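Sorting small packaging for the recycling bin

Stand the bin at one end of a clear table and keep textiles apart from cardboard.

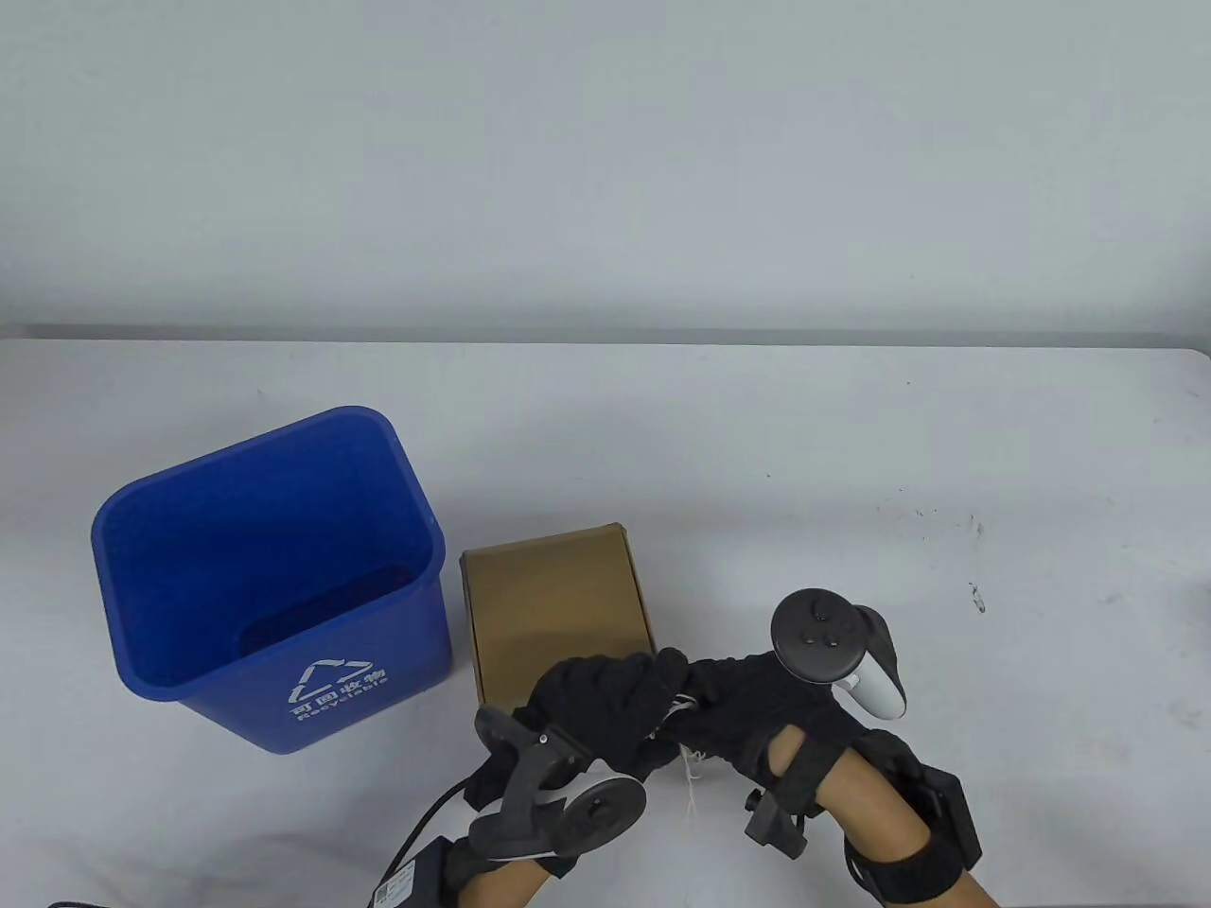

Blue bin marked "Recyclable", closed carton, black fabric item with white string.

Empty each carton and peel off tape. Boxes under 50 cm go in whole – larger ones are flattened first.

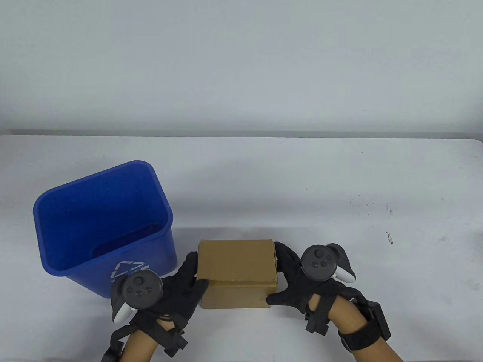
Remove string before binning. Cut it at a fold and pull it free in one length. 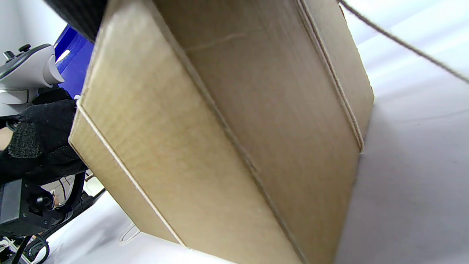 Keep string under 6 cm out of the bin as well.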